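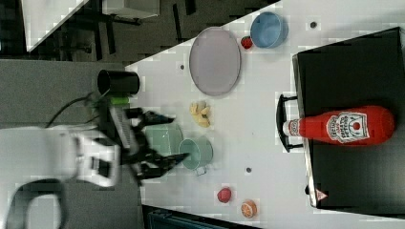 The Pretend Pantry
Play food has gone pastel, pricey and serious. Is it any better for it?

By Sverre Løken

The catalog copy for the Casametti play kitchen line promises "a calm palette for busy imaginations." I have read that sentence many times now and I still can't tell you what it means. Does a busy imagination need calming down? Do children who cook in red pans grow up nervous?

I started looking into toy kitchenware in February, after a friend paid 35 dollars for a set of bowls that no one will ever eat from. They were nice bowls. So are the ones sold for a fraction of that, and side by side on a table I couldn't reliably say which was which. That seemed worth a few weeks of my time.

The colors are the first thing any parent will notice. Lavender, pale blue and mint have pushed the old primary shades off the shelf, at least as far as the dishes go. The food hasn't followed. A plate can be the color of a guest bathroom, but a strawberry still has to be red or it stops working as a strawberry. So you get washed-out crockery with loud little fruits scattered around it, and the fruits win. Put down a lavender plate, a light blue bowl, half an orange with its segments showing and a red ketchup bottle, and ask which of those a three-year-old will pick up first. It won't be the plate.

Duman, which sells mostly to preschools, puts 27 pieces in its standard box and advertises the number in large type. Count is how this business competes, and it is a poor way to choose a toy. Most of those pieces are small: chunks, slices, halves. The bits that get the least attention in the advertising are the ones that hold a game together, meaning the pot, the tray and the bowls. Without something to put the food into, there is very little to do with it except spread it across the floor.

Deming Lei ran a toy library for years and has sorted more plastic fruit than she cares to remember. I asked her what comes back worn and what comes back looking new. "The pot is always worn," she told me. "Plates look new. Children don't serve very much, whatever the adults like to think. They put things in and take them out." She had no view on lavender.

She did have a view on handles. A small pot with a short stub of a handle is easy to mold and hard to grip, she said, and plenty of children give up on it and grab the rim. I tried a few at home with my own large hands, which proves nothing, and ended up holding all of them by the rim.

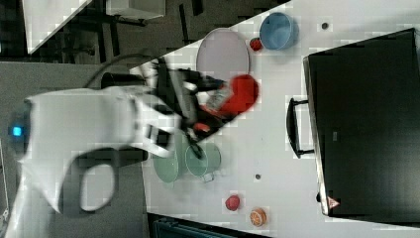 Page 4

What about the claim that all this teaches something? Trilik prints "early nutrition" on its packaging, next to an orange slice and a tomato. I asked the company what the nutrition part consisted of and got back a leaflet saying that familiar foods encourage healthy choices. It cited no study. I'd be glad to see one. In the meantime, a small round red thing that might be an apple, a plum or a ball is doing whatever the child says it is doing, and I doubt that vitamins come into it.

The fruit really is vague, by the way. Makers shrink everything to fit the box, and somewhere in the shrinking a tomato and a strawberry become cousins. Scale goes too. In most mixed sets a ketchup bottle would dwarf a whole meal. Adults fuss over this more than children do, though I'd still like to know why the condiments get the good mold.

Then there is the price. Stallatgate, an online shop with a soft spot for muted colors, listed 2,916 play kitchen products when I looked. I gave up scrolling after around an hour. Much of what I saw was the same oval plate and the same mint pot in different combinations, with the cost rising as the shade got paler.

I don't think any of this is a scandal. Pastel bowls do no harm, and some of them are pleasant to leave out on a white table when company comes, which I suspect is the real selling point. But a buyer can skip a good deal of it. Get one pot with a handle a child can hold and a tray with raised edges, so that dinner makes it across the room. Add a handful of foods in colors you can tell apart. Deming Lei would leave out the plates altogether. I'd keep one, for the orange.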